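数据组通讯 2025-11-07

货架整理任务:首轮示范数据采集情况

Fikton 数据组在 10 月完成了零售货架整理任务的首轮示范采集。采集点为 Barredo 社区超市,任务代号 Kostau。本轮共提交片段 1,031 条,目标量为 2,000 条,余下部分并入下一轮。以下内容供标注、训练和现场三个小组对照使用,规范正文以内部文档库中的版本为准。

一、任务定义

Kostau 不含收银、扫码和补货车搬运,只覆盖货架前的手部操作,分为四类:取出、放回、对齐、换位。每条片段只包含一个主操作,允许附带必要的辅助动作,例如用另一只手扶住相邻商品。主操作开始前和结束后各保留一段静止,双手离开商品后再停止录制。静止段过短的片段在入库时退回,不做补帧处理。

四类操作中,对齐的定义改过一次。旧版写作“使商品与货架前沿平行”,现场理解不一致:有人只推前排,有人连后排一并整理。现行版本为“使目标商品与同排相邻商品的前表面处于同一平面,后排不动”。旧版定义下采集的片段保留原标签,另加版本号,训练时可按版本号筛选。

换位指两件商品互换位置,或一件商品移至同层另一处。跨层移动暂不采集。现有策略模型对层板遮挡的处理尚不稳定,跨层轨迹中手腕进入遮挡区的比例过高,姿态估计误差会直接进入动作标签。

二、采集条件

全部片段为头部第一视角,双手裸手操作,不戴手套,不贴标记点。采集员站位以能平视第三层为准,身高差异通过前后移动调整,不使用踏板。店内照明维持营业状态,不另行补光。价签、促销牌一律保持原样,不为采集清场。

商品不作预先摆放。训练组曾提出将同类商品集中到一层,以降低类别分布的方差。讨论后未采纳:目标部署环境本身就是混放的,乳品、火腿肠和瓶装罐装食品常处于同一组货架,整理后的数据会低估检索难度。若某一品类样本不足,通过增加该区域的任务指令来补,不改变陈列。

任务指令由脚本生成,采集员在每条片段开始前听取一次,不看屏幕。指令只给出商品的外观描述和操作类别,例如“将蓝白色纸盒饮料与旁边同款对齐”,不给出品牌和货位。指令文本随片段一同入库,作为语言条件使用。

三、双手协同片段

本轮重点是双手协同。单手取放在此前的 Edance 数据集中已有较多覆盖,双手同时接触两件相邻商品的片段则一直偏少。典型情形是同款纸盒并排摆放,一手抓握、一手按住,双手的接触方式不同,标注时须分别记录。
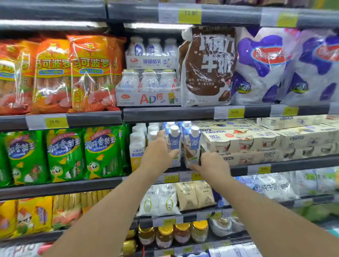 双手操作同款纸盒饮料:左手抓握,右手按在相邻一盒上。

此类片段的接触标签分为抓握、按压、推抵、托举四种,左右手独立标注,不设“双手”合并标签。接触起点取手指首次接触商品表面的一帧,终点取最后一根手指离开的一帧。只看单帧无法区分按压和推抵时,以前后各 10 帧内商品是否位移为准:有位移标推抵,无位移标按压。仍无法判断的标“不确定”,不得凭动作意图推断。

同款相邻还带来实例混淆的问题。两盒外观一致,正面图案朝向略有差别时跟踪器尚能分辨,朝向相同时则容易在交叠处交换编号。Divina Fajardo 对双手片段逐条复核,发现编号交换 47 处,多数出现在手指遮住盒体下半部的时段。这些片段已人工改正,改正前的跟踪结果同时保留,供跟踪模型做难例训练。

复核中还发现一类不属于错误、但需要统一的情况:一只手的前臂长时间悬在另一件商品前方,并未接触。旧标注有时记为“准备”,有时留空。自本轮起一律留空,前臂遮挡由遮挡掩码表达,不占用接触标签。

四、画面质量与剔除规则

头部视角在转头时会出现局部运动模糊,多见于画面边缘。判定是否剔除只看操作区域:双手和目标商品清晰,周边货架模糊可以接受;目标商品的轮廓连续多帧无法辨认,整条剔除。不使用去模糊算法,处理后的纹理会影响商品识别分支。

手部出画的处理如下。主操作期间任一手的手掌出画,片段降为 B 级,可用于视觉预训练,不用于动作学习。前臂出画不降级。双手片段中非主操作手出画,降级与否取决于该手此前是否处于接触状态,处于接触状态的降级,否则保留。

反光单独说明。透明塑封、玻璃罐和包装袋的高光会造成深度估计空洞,本轮不因此剔除片段,仅在元数据中标记。训练组读取深度通道前应检查该字段。价签上的数字不作文字标注,价签区域也不遮盖。

出现顾客面部的片段不进入标注流程。现场检出的当场删除,入库后检出的由数据管理员删除并登记片段编号,登记表不保留画面。

五、对训练的初步反馈

Princess Dela Peña 用已通过复核的片段做了一次行为克隆基线,动作空间为双手腕部位姿加手部开合量。结论有三点,均为离线评估,未上机。

其一,取出和放回的轨迹预测误差低于换位,与预期一致。换位片段包含两段接触和一段空行程,现有分段窗口偏短,模型在空行程末段倾向于提前闭合。

其二,对齐类片段动作幅度小,标签噪声占比高。手腕位移与姿态估计抖动处于同一量级时,模型学到的主要是静止。建议下一轮对对齐类设最小位移门槛,低于门槛的归入负样本,用于训练“无需操作”的判断。

其三,语言条件中的颜色词作用明显,材质词作用不明显。“蓝白色纸盒”去掉“纸盒”后,检索结果变化不大;去掉“蓝白色”后,误选增多。是否由本批商品的分布造成,目前样本不足以判断,暂不修改指令模板。

人手到夹爪的映射不在本次基线范围内。映射方案仍沿用 Edance 的两指等效模型,按压和推抵在该模型下会退化为同一种末端状态,接触标签中的区分将丢失。此问题已列入下一轮讨论,提交意见时请附片段编号。

六、下一轮安排

1. 采集类别配比调整,换位和双手对齐优先,单手取出暂停。
2. 每名采集员上岗前重做对齐定义的校准片段,由标注组确认后开始正式采集。
3. 指令脚本增加空间关系描述,如“左侧一件”“后排第二件”,参照系统一为采集员视角。
4. 冷藏柜区域不纳入。柜门开合涉及单独的操作类别,定义尚未完成。
5. 软包装(袋装奶、袋装火腿肠)单列子类。抓握后外形变化较大,现行的刚体位姿标注不适用,改标抓握点和接触面。

首轮数据按片段编号划分训练集和验证集,同一采集员同一时段的片段不得跨集。此前按随机方式划分的临时版本已停用,本地留有副本的请自行删除,并核对清单文件的校验值。

标注规范的修改意见请提交至 Kostau 任务看板,标题注明章节号。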